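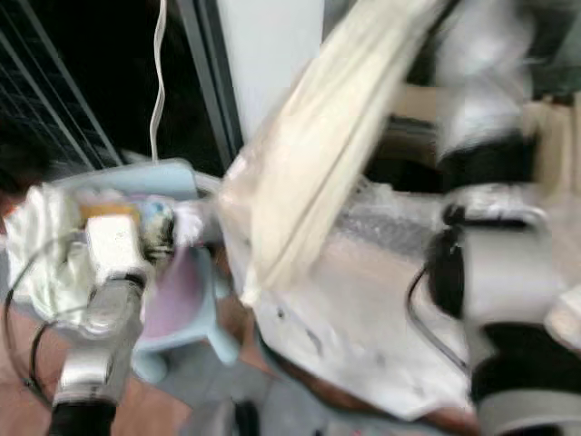
Sachiko wants it written down before anyone touches the left arm again: the gripper did not let go when she hit the stop, and she thinks it's the brake setting, not the cable. Fair enough. I'm still half on the side of the cable, but writing it down I can do.

July, a bit after 4. We were on the tidy-up task with the blue basin and the left gripper closed and then just kept squeezing. The limit is 30 newtons. The log says 100, then 200 for a moment, and then the wrist joint faulted and everything froze – with the fingers still shut! Stop button did its job on the arms, no motion at all, but the grip held until Binta pulled the power and worked the fingers open by hand.

Log line 3,110 is where the force reading goes flat. To me that looks like a dropped signal, so the controller thought it was holding nothing and pushed harder. Sachiko says a dropped signal should open the gripper, full stop, and she's right about that part whichever of us wins.

Left arm is tagged out. Right arm okay so far, but please keep hands out of both. Ignacio has the spare cable from Harkbridge, I'll swap it tomorrow morning and rerun with a foam block.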